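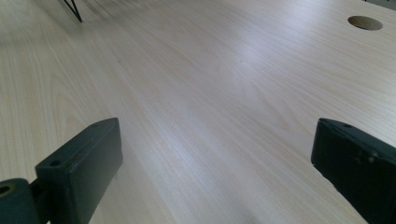

Photo: Ewurabena Osei, Vostdale

Section 4. Planning and Buying a Two-Hand Gripper Station

Read this section before you sign a quote. It covers the table, the two hand-held grippers, the enclosure, the cabling and the test items. Software and storage are in the next section.

Most quotes we have reviewed put the grippers on the first page in large type and the rest of the station under "accessories." Treat that word with suspicion. On the Honent installation, the accessories came to over 60 percent of what was finally spent.

4.1 Before you ask for prices

1. Write down what the operator will handle. "Household items" is too vague. Name the largest box, the smallest packet and anything that bends.

2. Measure the largest item across the side the fingers will close on. Ask the supplier for the usable opening between the finger faces. The figure on the data sheet may be the opening at the tips only.

3. Decide whether operators will work with both hands. A one-gripper station costs less, but do not assume it can be doubled later. Ask whether the mounts, cable ports and software license on the quote allow a second unit.

4. Set aside money for replacement fingers now. Suppliers like to call them durable. Ask what they mean by that, and in what kind of use.

NOTE: Tindall and Ginatent both list fingers as a "long-life part." Neither gave us a replacement interval in writing. If yours won't either, budget for the spare set and order it with the first shipment.

4.2 The table

5. Choose the top for the cameras first and for looks second. A smooth, pale top is easy to keep clean and makes dark fingers stand out, but it can throw back a wide band of light. Put a sample of the top under your own room lights, with the gripper camera low over it, before you pay for a full one.

6. Check for holes. Many desk tops come with a cable opening. Find out where it falls in the work area and whether a small item could drop through it. A cover is cheap. A second top isn't.

7. Do not pay extra for a "robot-grade" table until someone explains the grade. We asked three times and got a brochure.

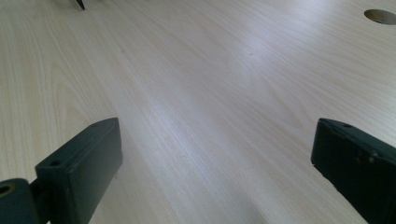
Fig. 4-2. Jaws open over the tabletop. Scuffs and small chips show on the right-hand finger.

CAUTION: Keep hands and sleeves away from the pivot at the base of each finger when the jaws are being opened or closed. Do not poke at the joint to clear it with the unit connected.

8. Inspect the fingers on delivery and again each month. Look at the inner faces, the edges and the screw holes. Marks on an outer face may be only cosmetic. Marks on a gripping face should be logged and compared with the next inspection.

9. Ask for the price of one finger, one pair and one complete jaw assembly. If the supplier will only sell the assembly, put that price in your yearly budget.

4.3 Enclosure, power and cable

10. Price the frame and curtains as separate lines. A bundled "vision enclosure" can hide a large markup on some aluminum rail and dark cloth. Get a second quote from any shop that cuts rail to length.

11. Walk the cable route with the person who will use the station. Hold the grippers, or anything of similar size, and reach to each far corner of the table. A cable that is long enough on paper may pull at the wrist or drag over a container.

12. Confirm where the outlets are before fixing the position of the table. Cables should not cross the floor where the operator stands.

WARNING: Do not run the station from extension cords chained together. If the outlets are too few or too far, have new ones installed and put the work in the budget.

4.4 Acceptance trial

Do not accept a supplier's video as a trial. It shows the take they chose to send. Run your own, at your own table, with items you bought yourselves.

13. Set one open container to one side of the table and leave clear space on the other. A wire basket is a fair test: thin mesh gives the cameras a harder background than a solid bin does.

14. Use an ordinary printed carton for the first item. Lay it flat and at an angle, and have the operator close one gripper across it while keeping the other clear. Watch the cable as well as the fingers.
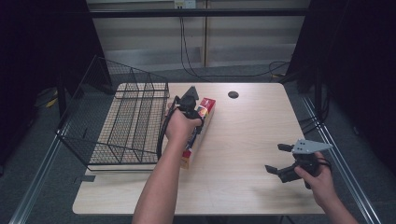

15. Repeat with the other hand. Change the angle of the carton each time — operators fall into habits quickly, and so do demonstrations.

16. Let at least two people of different heights run the full trial. Record any complaint about grip, reach or weight in their own words. "Felt fine" after a few minutes says little about an afternoon.

17. Hold back the last payment until the trial is signed by the people who ran it. Suppliers will tell you this is unusual. Vostdale has had it in every contract since the first one, and the equipment still arrived.

4.5 Lead times

Quoted lead times often cover the grippers alone. At Honent the grippers took 4 weeks and the enclosure took 11, so the grippers sat in their cartons while the warranty ran. Ask that the warranty start at acceptance, and get the answer in writing. If delivery is promised for April, do not book operators for April.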